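Chair assemblers wanted, part-time, Dikbridge workshop

We put together and take apart plastic chairs and stools for Takatano, and we need more hands from the new year.
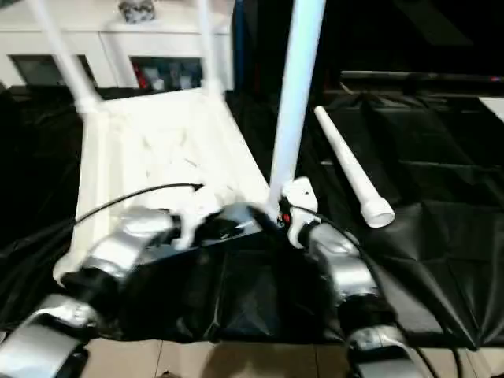 Laine Liepiņa wrote under our last notice that she had applied in September and expected heavy work, but the weight was no trouble to her. What made her tired was the kneeling. She asked us to say this clearly next time, so we say it now: a large part of the shift is done low down, on the floor covering, and you should bring your own knee pads if you have a pair that you like. We have some to lend.

What you will do

You fit the tube legs into the seat joints, check that each leg sits fully in its place, and press the round feet on the ends. Then the chair is stood up and tested for rocking. Chairs that come back from hire are opened again, wiped, and sorted. Legs with a crack near the joint go to the gray bin and are not used again. Please do not use a hammer on the joints, even when a leg is stubborn – ask for the rubber mallet and somebody will show you the right way.

Each work table has 2 people. One full order is 60 chairs, and in the busy weeks before the spring fairs there can be several orders open at the same time.

Whom we look for

You do not need experience with furniture. You need patience with small parts and a good eye for a leg that stands crooked. You should be able to lift a chair over your head to the stacking rack. Simple English is enough, as the assembly sheets are mostly drawings. Left-handed people are very welcome, the tables can be turned.

Hours and pay

Shifts are in the morning or in the afternoon, four hours each, and you may choose which. The pay is 56 per shift, and the first training shift is paid the same.

How to apply

Write a short letter to Ravindra Semwal at the workshop office, or leave it at the front desk. Tell us which shift suits you and from which day you can start. A CV is not necessary. We answer every letter – sometimes it takes us a week.

Notice placed 11 December 2025

Recent notices
Van driver, weekends, Dikbridge
Upholstery helper, Nikolaidis
Packing and labels, evening shift, Tasska
Hire desk assistant, Takatano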